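Search notebook
Go

February 2021 – Skerari two-arm kit, trial notes

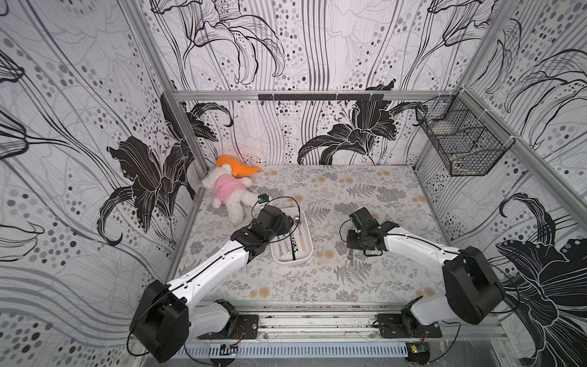
The trial license for the Skerari kit runs 60 days from delivery, and we received the boxes at the end of January, so I want to write my opinion while I still remember the assembly well. The mechanical part was easy. Both arms bolt to the front rail by their mounting plates, and I needed one afternoon for it. The manual from Jostard is clear about the screws but says very little about the cables. On our cell they make loops along the arms, and on the left one also at the gripper, close to the tray. I don't like this. I asked Jostard if they sell a cable guide for the upper link and I wait for the answer.

Software: version 7 installed without errors. The teaching mode is good – you move the arm by hand and the path is saved. The names of the saved paths can't be changed later, only deleted, so please choose them carefully.

Task for this week is utensils from the tray. I set the speed limit to 12 percent for the first runs and I ask everybody to keep it there until Florencio Collado has checked the stop button wiring.

Price: the offer from Tokness is 2,000 more than the one from Chou for the same two arms, but it includes service visits. Chou repairs only by mail. For me the visits are worth it, but this must be decided with Florencio.

Still to do:
- ask Tokness for the price of spare gripper fingers
- shorten or tie the cables on the left arm
- repeat the calibration after the cables are changed
- copy the saved paths to the shared drive

Recent entries
Stop button wiring, first check
Chou offer, questions by phone
Unpacking list, Skerari kit
Rail cutting and mounting plates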